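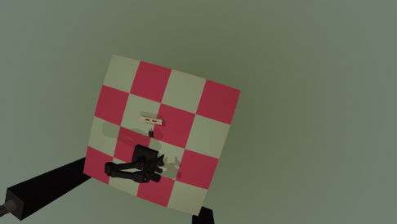 I have been making quilts for two years now and I still get a silly thrill every time I sit down to choose fabric for a new one. This winter I fell hard for the simplest pattern there is, plain squares, and I can't stop telling people how good it is. Two colors is all you need! Take a deep crimson and a pale, sagey beige, alternate them like a checkerboard, then tilt the whole block so the edges run on the diagonal, and suddenly the pattern your grandmother could cut in her sleep has some swing to it. I had that exact pair of colors in mind when I started my March quilt, and I'm happy to report I still love them after living with them on my kitchen table for weeks.

My friend Vasanthi Selvanayagam got me into all this. She taught me to press every seam toward the darker fabric, so the red doesn't shadow through the beige, and to sew my rows in pairs before joining them up. I ignored the second part at first (I like to see one long row finished) and ended up with a wavy mess that took an entire evening to unpick. Pairs it is.

The fabric came from Bellora, a little shop two towns over with creaky floors and the best remnant bin I've ever dug through. I could have spent the whole afternoon in there. The red bled a little in my test wash, so I ran it through again with a color catcher sheet and it came out fine. Please test your reds!

My quilt has 400 squares and finishes at 78 inches on the longer side, which is plenty for our bed with some left over to fight about. Cutting was the slow part. I put on the radio, changed the blade in my rotary cutter (why do I always wait so long?) and did a stack each night after dinner until my shoulder complained.

Now I'm at the basting stage, crawling around the living room floor with a tin of safety pins. I'm going back and forth on the quilting itself. Straight lines through the corners would be quick, but Niamh McGrath showed me a big loopy design she did by hand on a baby quilt and I keep thinking about it. The backing is an old flannel sheet, very soft, dark gray. I'll probably start with the loops on a scrap piece tonight and see how my fingers hold up.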